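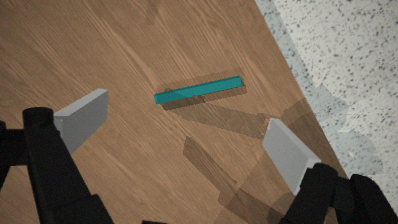 The two grey fingers, a teal stick and a lot of wooden table.

Search this site: type a word

Robots that pick up sticks: a look at the Skotdale kit

By the Hukthorpe science page
1 January 2022

Have you ever tried to pick up one straw from a whole heap without nudging the others? You probably did it without thinking. For a robot it takes plenty of practice, and that's what the Skotdale kit is all about!

Skotdale is a practice world that lives inside a computer. It has a table, robot arms and lots of small coloured pieces, but none of it is made of real wood or metal. The computer draws everything, even the shadows. If the robot drops a piece a hundred times, nothing gets broken and you don't have to crawl under a desk to find it.

What are the fingers like?

The robot's hand is called a gripper. Yours has four fingers and a thumb, but this one has just two flat fingers that open wide and squeeze together. The black parts behind them are called linkages. They work a bit like the bones in your hand — when they move, the fingers move too.

Before it can grab a stick, the robot has to work out where the stick is and which way it's pointing. Try it yourself with a pencil. Put it on the table at a slant and pick it up between two rulers. You'll soon find yourself turning your wrists!

Sticks that line up are trickier. When a lime-green one meets a pink one end to end, is that one long stick or two short ones? You can tell by the colours, and a robot can learn to do that as well.

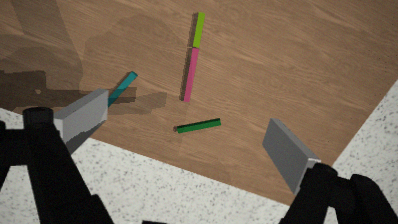
What comes with it?

Skotdale has 70 little jobs to try and 11 shapes of piece, from long bars to tiny cubes. The jobs start easy (touch the blue cube) and get fiddly (put the sticks in a row). We've been testing it since October and we still haven't finished them all.

You can look at the table from close to the gripper or from further back. We like the far view best, as you can see how big the arms are next to the pieces.
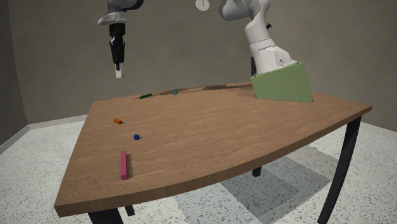
Two white arms and five small pieces. Can you spot the blue cube?

Is it any good?

We think it's brilliant fun. The shadows are lovely, and moving the pieces to new places makes an old job feel new again. The instructions are hard going, though. There are 200 pages of them, with some very long words, so ask a grown-up to read the first part with you.
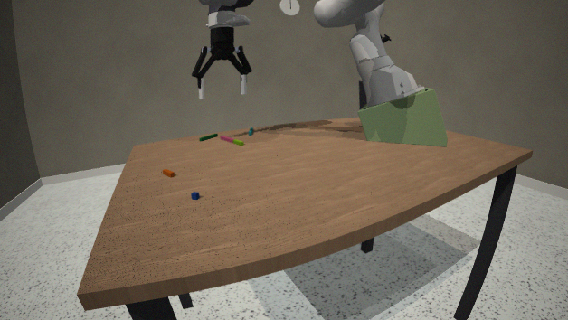 Words to know

Gripper: a robot's hand.
Linkage: stiff parts joined together so that they move as a team.
Simulation: a pretend world worked out by a computer.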